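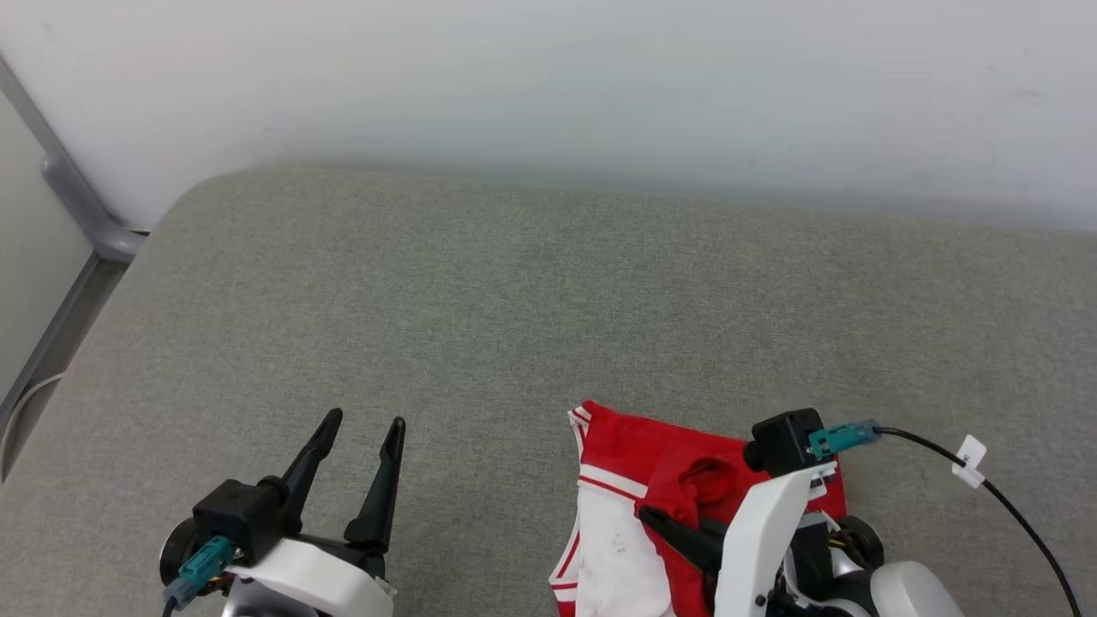

How to get candle wax out of upholstery

First, put the candle out. You would be surprised how many people start scraping with it still going.

You need: a bag of ice, a butter knife, plain paper towels, an iron, rubbing alcohol, and 5 minutes of patience you probably don't have.

Step 1. Leave it alone until it's hard. Warm wax smears, and then you have two stains and a bad mood. Rest the ice on top, inside its bag.

Step 2. Lift the wax with the dull edge of the knife. Work from the outside in. On a woven fabric, go with the weave and stop when you start pulling threads.

Step 3. Lay a paper towel over what's left and press with the iron on low, no steam. Move to a clean patch every few seconds. Check the care tag before this, as some fabrics melt sooner than the wax does.

Step 4. Dab any leftover color with alcohol, after testing it somewhere your mother-in-law won't look. Dab. Rubbing is how I ruined the armchair.

Talow pillar candles come out easily. The red Brastalo ones will be with you for life.

Simin Nazari wrote in to suggest a hair dryer for step 3. It works, slowly, and your arm gets tired.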